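The cleaning shift after the robots come

Most of what gets written about hotel robots is about whether they will take the housekeepers' jobs. I cleaned rooms for 17 years before I moved to the training side, and I think the more pressing question is what the job becomes for those who keep it.

At Bodstead, the hotel where I spent most of that time, bathrooms were the part of the room everyone wanted help with. Beds hurt your back, but bathrooms hurt your knees, your wrists and your skin. So when management brought in two machines from Sumel to do toilets and showers, most of us were in favour. I was too, and I still am.

What changed first was the pace. A room used to have a rhythm you set yourself. You did the bathroom while the windows were open, then the bed, then the floor. Now the attendant works to the machine's order, and if it stops at a door she stops as well. Her quota stayed the same for the first 3 months. That was a management decision – the robot had no say in it – and it should have been fixed in the first week.

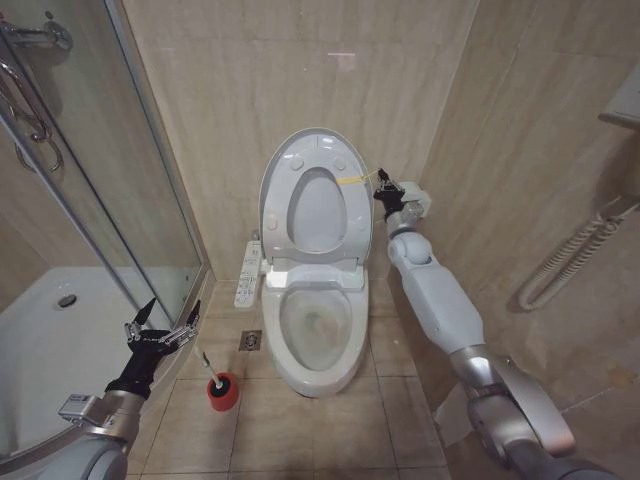 Page last changed: 06/04/2024

Lining up a gripper with the side of a raised toilet seat is slow, fiddly work for a machine. A person does it without looking. The people who know how a seat sits, or which cleaner leaves a film on glass, are the attendants, and they are rarely asked until something has gone wrong.

Danai Stamatopoulos trained beside me and now looks after both machines on her floor. She writes up faults, resets them and checks their work. She is paid the same hourly rate as before. In any other trade, learning to run new equipment would be called a skill and the wage would go up. Her employer calls it "other duties as required".

I would like to see that phrase taken out of housekeeping contracts. Put the supervising work in writing, pay for it, and lower the room count while people learn. If the hotel can find the money for the machines, it can find the money for that.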